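4. 卓上・ベッド上での片付け収録(Mugo キット 両手構成)

3章のペアリングが済んでいる前提。まだなら戻ること。片手構成の人は4.4をとばして可。

Mugo キットに入っているのはハブ、充電台、位置合わせシート、固定バンド、ケーブル類。グリッパー本体は別売、手持ちのものを使う。対応機種は付属の対応表を参照。収録アプリは Lindotard、転送は Idgate。どちらも Vavmont のアカウントでログイン。アカウントが別々だと転送のとき止まる。

4.1 場所を決める

1. 平らな面を選ぶ。机、床、ベッド、どれでも可。ベッドの場合はカバーのしわを手で伸ばす。完全に平らでなくてよい。
2. 作業面の幅は545 mm以上。それより狭いと両手が当たる。
3. 照明をつける。窓からの直射日光はカーテンで切る。夕方以降に録るなら最初から照明だけで。
4. 動かせない家具はそのまま。片付けなくてよい。
5. ハブの電源を入れる。ランプが点滅から点灯に変わるまで待つ。
6. ハブは作業面の外か端に置く。腕の通り道には置かない。

注:柄物の布の上でも収録できる。花柄、チェック、どちらも受け付ける。無地に替える必要なし。光沢の強いビニールクロスは不可。反射で位置がとぶ。

注意:電源ケーブルを作業面の真ん中に通さないこと。端に沿わせる。引っかけてハブごと落とす事例が多い。

4.2 グリッパーを確認する

1. 指先のパッドを見る。はがれ、めくれがあれば交換。
2. トリガーを最後まで引く。放す。引っかかりがないこと。
3. リンクのピンに糸くずや髪の毛が巻きついていないか見る。布の上で使った後は毎回。
4. レンズを付属の布で拭く。ティッシュは不可。
5. 固定バンドを手首に。きつく締めすぎない。
6. 左右を間違えない。アプリ側で「左」のほうを振ると画面の左のアイコンが揺れる。逆なら3章に戻って登録しなおし。

注意:パッドにアルコールを使わない。水で湿らせた布で拭いてから、よく乾かす。

注意:グリッパーを持ったまま別の手のパッドに指を入れない。お子さんのいる部屋では使わないときケースへ。

4.3 物を並べる

容器をひとつ、小物をいくつか。容器は浅めが扱いやすい。箱のふたでも可。

1. 容器を作業面に置く。利き手側でも反対側でもよい。毎回変えるほうがデータとしてはありがたい。
2. 小物を容器の外に広げる。重なってもよい。向きもばらばらでよい。
3. 容器の中に最初から物が入っていてもよい。その場合はアプリの「初期状態:中身あり」を選ぶ。
4. 形のちがう物を混ぜる。硬い物だけ、軟らかい物だけにしない。
5. ケーブル類はほどいても束ねたままでもよい。ただし容器の外まで長く垂れるものは避ける。
6. アプリの「配置を撮影」を押す。手は画面の外へ。撮影音がするまで動かさない。

使ってはいけない物:刃物、割れ物、ふたの閉まらない液体、薬の錠剤そのまま、充電中のバッテリー、名前や住所の読める郵便物。ボトル類はふたを閉めて。中身が入っていても可。

注:電源アダプターは金属の刃がついたままでも使ってよい。ただしコンセントにつないだままの物は絶対に使わない。タップが近くにあるときは容器をひとつ分離す。

4.4 両手で収録する

1. アプリで「両手・片付け」を選ぶ。
2. タスク名を入れる。自由記入。「小物を箱へ」くらいで十分。
3. 両方のグリッパーを構える。開いた状態で少し静止。
4. 開始の合図音。鳴ってから動く。鳴る前に動いた分は使われない。
5. 片手でひとつめをつかむ。もう片方は待機でもよいし、別の物に向かってもよい。
6. 容器の上で止めてから放す。投げ入れない。
7. つかみ損ねたらそのままやりなおす。録画は止めない。失敗も残す。
8. 全部終わったら両手を開いて静止。終了ボタン。

動きの速さについて。普段片付ける速さの半分くらいを目標に。速いと物がぶれて、ケーブルのような細い物は特に輪郭が崩れる。ゆっくりすぎても困るのでほどほどに。

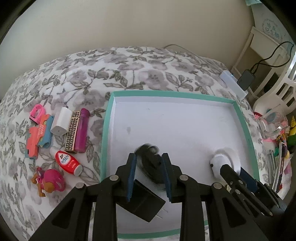 Rainer Heitmann:手順5、両手が容器の上に来る人はどうしてる? うちは片方が待機のままだと Lindotard の判定で「片手収録」に落とされた。待機側も少し動かして、容器の中の物に軽く触れるくらいにしたら通った。あと静止の時間、マニュアルに書いてほしい。「少し」だと毎回ちがう。

上のコメントについて:待機側が動かないと片手と判定される件、4月の更新で直っている。アプリが古い人は更新してください。静止は合図音のあと、画面の輪が一周するまで。次の版で本文に入れます。

つづき。両手が近づくときの注意。

・同じ物を両手でつかんでもよい。引っ張り合わないこと。
・片方がもう片方のレンズの前に長く居すわらないようにする。横切るだけなら問題なし。
・容器の縁をつかんで動かすのは可。ただしタスク名に「箱を動かす」と書き足す。
・腕が交差したら一度ほどく。交差のまま持ち上げない。

注意:グリッパー同士がぶつかったら収録を止め、パッドとピンを確認。ゆがみが出たまま使い続けるとトリガーが戻らなくなる。

4.5 小物別のつかみ方

急ぎの人は表示どおりでなくてよい。困ったときだけ読むこと。

輪の形の物:縁を片側だけつまむ。輪の中に指を通すと放すとき引っかかる。

平たい袋やカード:上からは取りにくい。作業面の端まで滑らせるか、もう片方のグリッパーで押さえて角を起こす。布の上だと滑りが悪いので角を起こすほうが早い。

細長い筒:真ん中を直角につかむ。端を持つと先が下がって容器の縁に当たる。

箱形の充電器:短い辺を挟む。角を斜めに挟むと回る。

ボトル:胴の細いところ。太すぎて入らないときは首の部分。強く握らない。

おもちゃ、人形:軟らかいものはトリガーを半分。硬いものは最後まで。車のおもちゃは車輪を挟まない。車体を。裏返しで入っても問題なし。直さなくてよい。

ケーブル:束ねた輪の根元を。先のプラグだけ持つと残りがついてくるまで時間がかかる。容器の中で広がっても可。入っていればよい。

櫛やブラシ:歯のほうをパッドに当てない。背を持つ。

注:容器の外から中へ、だけでなく中から外へ出す収録も受け付けている。タスク名で区別すること。「取り出す」と「入れる」を同じ名前にしない。

4.6 ひとつの配置で録り直す、配置を変える

1. 同じ配置での収録は続けて3回まで。
2. 次に、小物だけ動かす。容器はそのままでよい。
3. その次に容器の位置か向きを変える。
4. 物を入れ替えるのは最後。入れ替えたら「配置を撮影」からやりなおし。
5. 休憩を入れる。手首がだるくなったら即休憩。持ち手を強く握りすぎている人が多い。

姿勢は膝立ちでも座ってでも可。ベッドの場合は横に座ると壁側に手が届きにくい。容器を手前に寄せるか、立って録る。肘を浮かせたまま続けない。

グリッパーを構えたときの向き。先端を下げて、つかむ物と容器の両方が入る高さに。片方しか入らないと、どこに運んだのかわからない収録になる。高すぎると小さい物がつぶれて見えない。プレビューで一度見てから始めること。

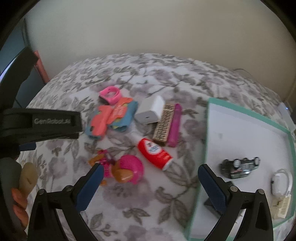 読了目安:11分|4章 後半

4.7 確認と転送

録ったらすぐ確認。翌日にまわすと配置を忘れて直せない。

1. Lindotard の一覧で最後の収録を開く。
2. 頭と終わりだけ再生。静止が入っているか。
3. 左右の時刻がそろっているか。ずれていると黄色の三角が出る。
4. 人の顔、画面、書類が写っていたら「要マスク」に印。迷ったら印をつける。
5. だめな収録は「除外」へ。削除はしない。理由を一行。
6. Idgate を開き、「収録を取り込む」。
7. ハブの番号を確認して「転送」。途中でアプリを閉じない。

有線で転送する場合、PC側のポート1651を開けておくこと。会社のネットワークだと閉じていることが多い。管理者に相談。家庭用のルーターなら設定なしで通るはず。

注:転送が終わるまでハブの電源を切らない。ランプがゆっくり点滅している間は転送中。点灯に戻ったら完了。

注意:充電しながらの転送は可。充電しながらの収録は不可。ケーブルが動きを邪魔する。

4.8 うまくいかないとき

開始音が鳴らない
→ 本体の音量。次にペアリング。片方だけ電池切れのことも。

位置がとぶ、線がぎざぎざになる
→ 照明を足す。作業面に鏡や光沢のある物がないか。壁だけを映している時間が長いと起きやすい。先端を下げる。

E-26 が出る
→ 左右の登録が重複。両方の電源を切り、左から順に入れなおす。それでも出るなら登録を消して3章から。

つかんだのに「開」のまま記録される
→ トリガーの校正がずれている。アプリの設定 → グリッパー → 校正。何もつかまずに最後まで引いて、放す。薄い物のときだけ起きるなら正常。

転送が途中で止まる
→ Idgate を再起動。最初からにはならない、続きから始まる。アカウントが Lindotard と同じか確認してくだい。

パッドがすべる
→ 布の繊維がついている。湿らせた布で拭く。溝の中まで。改善しなければ交換。左右いっしょに替えること、片方だけ新しいと物が回る。

ハブが熱い
→ 布団やクッションの上に置いていないか。底の穴をふさがない。板か本の上へ。

それでもだめなら Vavmont サポートへ。収録番号、アプリの版、ランプの状態を書いて送る。動画を添付するときは顔の写っていないもので。

4.9 片付け

1. 両方のグリッバーの電源を切る。
2. 指先を閉じた状態でケースへ。開いたまま入れるとふたがピンに当たる。
3. ハブは転送完了を見てから切る。
4. 位置合わせシートは折らない。巻く。
5. 小物は次回も使うなら袋にまとめ、袋ごと写真を撮っておくと配置の記録が楽。

長く使わないときは電池を半分くらい残して保管。空のまま置かない。保管場所は室内、暖房の吹き出し口のそばは避ける。

片手構成の収録手順は5章。引き出しと扉のタスクは6章、固定バンドの長いほうが必要になるので先に用意しておくこと。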